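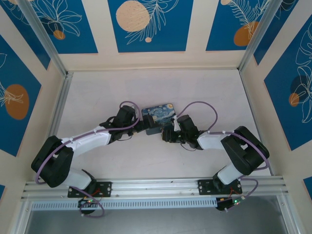
The Cleaning Plan That Never Stops Billing

Home & Household Services

Home cleaning used to be a simple purchase. Someone came to your house, cleaned it, and you paid them. In Nitville, as in plenty of mid-sized towns, that arrangement is being replaced by the plan. You don't book a cleaning anymore. You become a member.

Wondside is the biggest name selling plans in town. Its basic tier costs $294 a month and covers two visits, with a "priority window" and something called a home wellness check. I asked what the check involved. The person on the phone said the cleaner would let me know if they noticed anything. I would hope so. My last cleaner did that for free, and she once spotted a leak under the bathroom sink before I did.

The tier above it adds windows, inside only, and the oven, once a season. Wondside's brochure says members save compared with paying by the visit. It doesn't print the by-the-visit price, and when I asked for one I was offered a trial membership.

Kodura, a smaller outfit that works mostly out near Mackay, still quotes single visits. For the same two-bedroom house, on the same list of rooms, two visits came to $308. So Wondside is cheaper, on paper, by $14 a month. Fine. But that only holds if you use both visits every month, and the Wondside terms say a skipped visit can't be rolled over. Go away for two weeks in May and you have paid full price for half the work.

Then there is the matter of leaving. The plan runs for a year. Quit early and there's a $100 fee, which appears on page four of the agreement under a heading about "schedule changes." I read the thing twice before I found it. Kodura's paperwork was a single sheet, and the only penalty on it was for canceling the evening before. 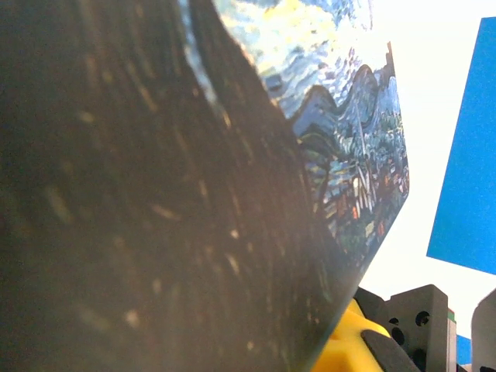

Is a cleaning plan ever worth the money?
It can be, if you are home most of the year, want the same day and time every two weeks, and were going to pay for both visits anyway. Get the by-the-visit price in writing first and compare the two over twelve months, including any weeks you expect to skip.

My bigger doubt is about the work itself. Every company I called told me its staff were trained and vetted, and none could tell me, without calling back, how long the training lasted or what the vetting covered. Wondside did call back. The answer was "a comprehensive program." Kodura's was that new people go out with an experienced cleaner for their first few weeks, which at least describes something I can picture.

Reviews weren't much use either. Wondside advertises 800 happy households. I went through as many comments as I could stand, and a good share were written the same day the customer signed up, before anyone had lifted a mop. Members get a discount for posting early.
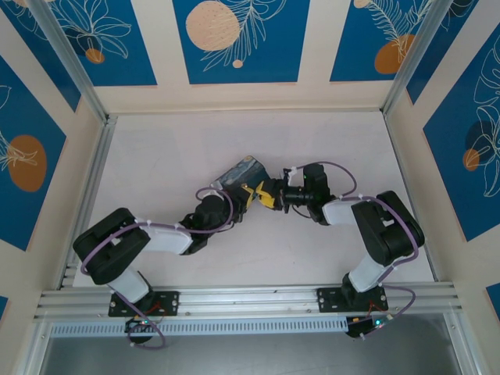
What to Ask Before You Sign

Ask who will come. If the answer is "a member of our team," ask whether it will be the same person next time, and whether you can refuse a replacement.

Ask what happens when something breaks. The firm should carry insurance, and it should be willing to send you proof of it. A promise to "make it right" is worth very little once the lamp is in pieces.

Ask for the room list. "Whole home" at Wondside leaves out the laundry room and any stairs to a basement. I have seen the stairs charge — it's billed per visit.

And ask for one paid cleaning with no plan attached. Kodura said yes right away. Wondside said it would check with the membership desk, and I'm still waiting.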